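Prestico pick kit, worth it?

dhinds62
Had the Prestico two-finger kit since January. Setup was easy and the wrist camera is decent. Soft glossy things are where I lose time.

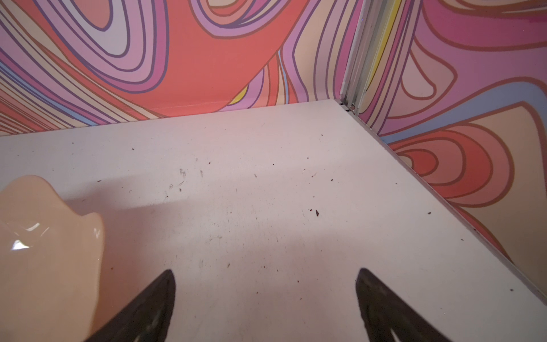 I'm on the stock fingertips and default grip force. Is the paid tuning plan any good?

asmaa_b
I paid for it. Got 62 good picks out of 76 on rubbery parts. Fine by me.

jirkgate
Disagree. Save your money and buy wider tips. Pointed ones are wrong for soft stuff.

dhinds62
Small bumpy pieces matter to me too, so I'd like to keep the narrow tips.

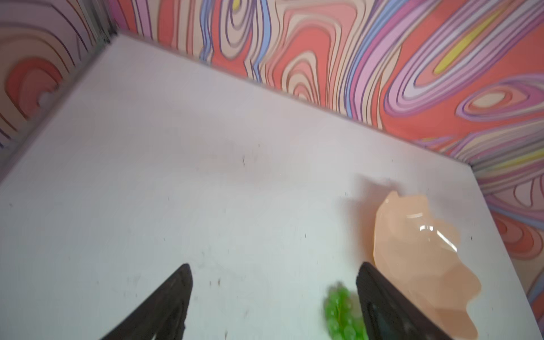 Will ask Prestico if the plan has a trial.

asmaa_b
It does, 2 weeks.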